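Dastum Facilities Exchange > Air and Ventilation > Storage and handling
Thread: Replacement filters – keep the supplier's bag on, or remove it at receipt?
9 replies

SwansonSiteServices
Posted in November

Good morning all. Site Services at the Swanson building is revising its written procedure for replacement filters in portable air cleaners, and we would welcome comment from other sites before it is issued to staff.

At present the procedure is silent on the inner bag. Our deliveries come in a carton, and inside the carton each pleated filter is in a thin plastic bag. Some staff take the bag off as soon as the carton is opened, so that the pleats can be inspected, and shelve the filter bare. Others leave the bag alone until the filter is needed. We have 78 units across the building, so whichever practice we adopt will affect a good deal of shelf space and a good deal of plastic.

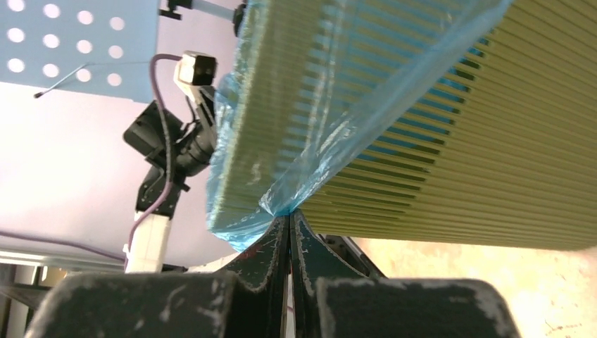 Pleated filter, partly out of its blue bag.

Our draft wording is as follows:

"Filters are to be inspected on receipt. The inner bag is to be drawn back far enough to examine the pleats, then returned to its original position. The bag is to be removed in full only at the time of fitting."

Comments on the wording, or on the principle, would be appreciated.

Regards,
Thảo Đào
Site Services, Swanson

------

ventilation_desk

Thank you for posting this. Our site adopted almost the same wording 2 years ago and has had no reason to change it. The one addition I would suggest is a line stating where the filter may be held. New staff tend to take hold of the pleated face, as it is the largest part of the item. We ask that filters be lifted by the ends.

------

A_Shokri

I must respectfully disagree with the draft. In my view the bag should come off at receipt and stay off.

Drawing the bag back and then returning it means the filter is handled twice and the plastic is dragged across the pleats twice. On a round filter the bag gathers into a thick roll at the halfway point, and that is where people begin to pull.

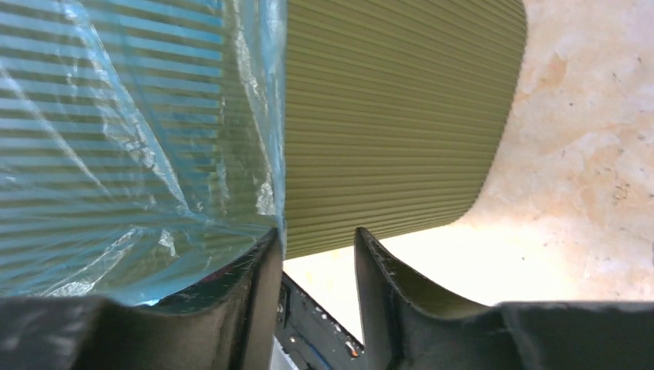
Pulling at that stage is what flattens the folds. At our site we had 3 filters set aside in one delivery for crushed pleats, and the carton was in perfect order. The damage was done on our own bench during inspection. Since we began removing the bag in a single movement and placing the filter straight into a lidded bin, we have not set one aside.

The procedure should have one step, and the bag should be gone at the end of it.

Arash Shokri

------

ventilation_desk

I do not doubt the result, but a lidded bin for each filter is not practical on a site with 78 units. The bag is free and it keeps the dust off. If the concern is the roll of plastic at the halfway point, the draft could say to open the bag at one end only and look at the pleats from there.

------

A_Shokri

From one end you see one end. You do not see the middle, and the middle is where a filter suffers if the cartons have been stacked badly.

------

SwansonSiteServices

Both points are noted. We would prefer to keep the text short, so I shall consider whether "drawn back far enough" can be made more exact without adding a paragraph.

A related matter has been raised by our evening staff. With round filters, loose plastic can finish up in the centre opening, and it is easily missed when the filter is picked up from the side.
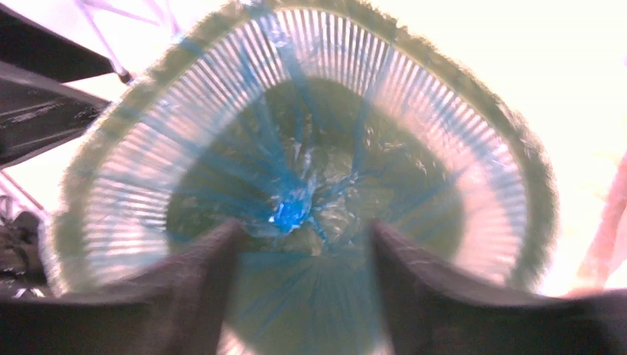
View into the round opening: green rim, ribbed wall, blue plastic inside.

We have therefore added a further sentence: "Before fitting, the inside of the filter is to be checked from above and any plastic taken out by hand." I would be glad to hear whether other sites include a similar check.

Thảo Đào

------

Nirnus_Maintenance

We do, and I would put it in bold. A technician here fitted a filter in a Wetilia unit with a strip of bag still in the middle. The unit ran for most of a shift with a fluttering noise before anyone opened it. The manual for that model has a general instruction to remove all packaging, but it does not mention the inside of the cartridge.

I side with Mr. Shokri on removal at receipt, by the way, although for a different reason. If every bag comes off on the same day, all the plastic goes out on the same day.

------

keelside_admin

May I ask what sites are doing with that plastic? Our cleaning contractor will accept soft plastics only if they are in one bag and kept apart from anything rigid. Our staff had been stuffing the filter bags into whatever bin was closest, and the contractor refused the lot.

We now keep one large open bag at the end of the bench while unpacking. All wrapping goes into it, and it is sorted afterwards.

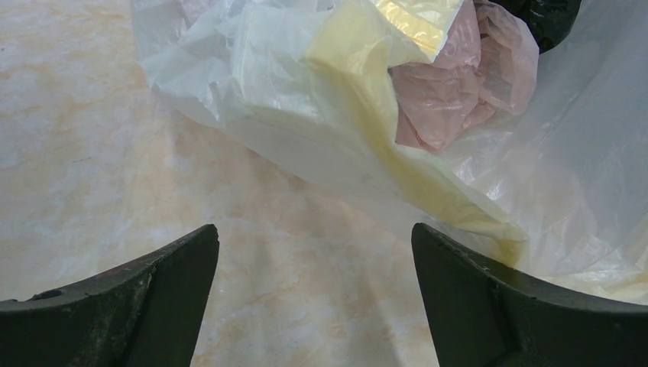 The sorting takes a few minutes. Thin bags and film stay in, and rigid pieces come out and go to the general bin unless they carry a recycling mark our contractor recognises. I would advise against tying the bag off until somebody has looked through it. We have also found small parts in there, including a retaining clip that was on order for 3 weeks as a replacement before the original was found.

------

ventilation_desk

That is sensible. We weigh ours, for what it is worth, and are billed per bag whatever the weight, so it pays to press the air out first.

On the main question, I remain in favour of leaving the bag on until fitting. A filter on an open shelf in a plant room will collect dust within a month, and one cannot wipe pleats.

------

A_Shokri

A plant room is the wrong place to store filters, bagged or otherwise. I would gladly see that written into the procedure.

------

SwansonSiteServices

Thank you to everyone for the replies. The draft now reads:

"Filters are to be stored in a clean, dry room, and not in a plant room. On receipt, the inner bag is to be opened and the full length of the pleats examined. Where a lidded bin is available, the bag may be removed in full. Otherwise it is to be returned and folded under. Filters are to be lifted by the ends. Before fitting, the inside is to be checked from above for plastic. All wrapping is to be placed in one open bag and sorted before the bag is tied."

It runs to slightly over 100 words in the layout with the heading and form number, and our template allows for that. I will leave the thread open until the end of the month. Sites wishing to receive the final version may send me a private message with the name of their building.

Thảo Đào
Site Services, Swanson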